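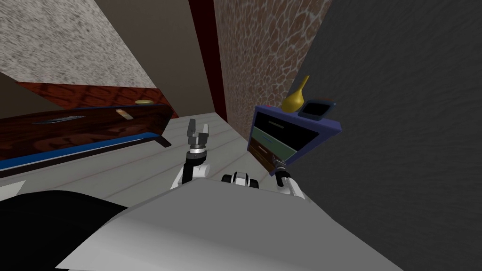 Two arms over a gray plank floor, furniture ahead.

Session 2 – Dried beans, start to finish

Welcome back! Last time we did stock, and a lot of you asked what to cook in it, so tonight is beans. I'm a bit of a bean bore (my family will confirm) and these notes run longer than the ones for stock. Bring them with you, because I'll be skipping around.

Sorting and soaking

Tip your beans onto a tray and run your fingers through them. You're looking for little stones and anything shriveled. I found a pebble in a bag of pintos once and I've still got the chipped tooth. Rinse them, then cover with plenty of cold water – they swell a lot, so use a bigger bowl than you think you need. Overnight is fine. I usually do mine before bed and drain them at breakfast.

Salt the soaking water! I know your grandmother said salt makes beans tough. Mine said it too. I've cooked them both ways for years and the salted ones come out creamier, with fewer split skins. Lentils and split peas don't need a soak at all.

One safety thing, and please underline it. Red kidney beans have to be boiled hard for a full ten minutes before you turn them down. Don't put them raw into a slow cooker, even soaked.

Our pot for tonight

Everyone gets 200 grams of dried white beans, which we've soaked for you. Put them in the pot with fresh water to cover by a couple of inches, half an onion, a bay leaf, a smashed garlic clove and a good glug of olive oil. Bring it up, skim off the foam, then turn it right down until you see a lazy bubble here and there. Lid half on. 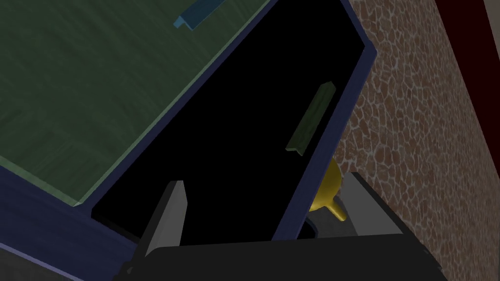
Start tasting after forty-five minutes, and taste five beans, not one, because one bean will lie to you. If four are soft and the fifth is chalky, keep going. Old beans can take two hours and some never get there, so buy from a shop that sells a lot of them. I get mine at Probert, where the bags move fast.

Acid goes in at the end. Tomatoes, lemon, vinegar, all of it – add them early and you'll be standing there at midnight wondering why nothing is getting soft. (Ask me how I know.)

Keep the cooking liquid! Beans stored in it last four days in the fridge and freeze nicely for months. Cool them quickly in a shallow dish first.

What to do with them

Warm some up with greens and a lot of black pepper, or mash them on toast. My favorite is to fry a spoonful of tomato paste in oil until it goes brick red, add the beans with a ladle of their liquid, and finish with lemon and parsley.

For next time

Cook one pot at home, any bean you like, and write down how long it took. Next session is flatbreads, so bring a rolling pin and an apron.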